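What We're Putting in the Budget for the Second Arm Station

I've been working on the equipment request for next year and wanted to get the numbers straight before July.
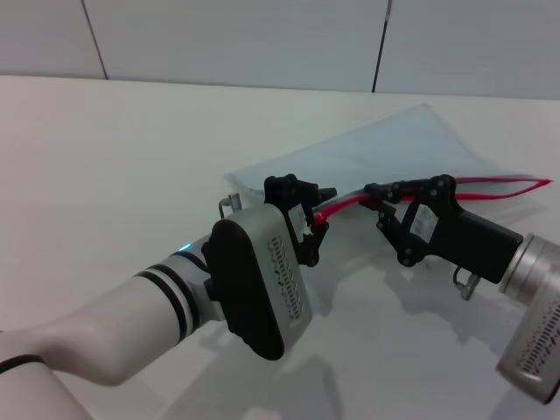

The first station cost more than the quote said, and most of the difference was small stuff. The Rikonell quote covered the two arms, the controllers and one pair of two-finger grippers. It didn't cover the table, the wall panels, spare finger pads or freight. Those came to 19 percent on top of the quote. This time they get their own lines.

Grippers are the part I changed my mind on. I had planned to buy one pair and share spares with the first station. Lead time from Zurnard is 8 weeks now, and it was three when we ordered the last set. I'm asking for two pairs and a box of pads.

Cables and bags are the jobs we care about most, and both are hard on fingertips. A wire bundle is stiff in one spot and limp in the next. Thin plastic bags slide around and fold over. I looked at a softer fingertip from Georgiev but haven't asked for a price yet, so there's a blank line for it in the sheet.

I also got a lease price. Over three years it comes out higher than buying, and you have to send the arms back at the end. It does include service. We've only needed one service visit so far, and I don't think that's enough to justify it. If we were adding four stations I'd look again.

Space is the other question. The Mistden building has room for a second table along the same wall, but the outlets on that side share a circuit with the compressor. I've asked for an electrician's estimate. Until it comes back I'm carrying the same amount we paid last time.

From approval to a working station I'm planning on around 9 weeks, with most of that being the wait for grippers. The table and panels can be ordered right away. I'll post the final sheet once the electrical number is in.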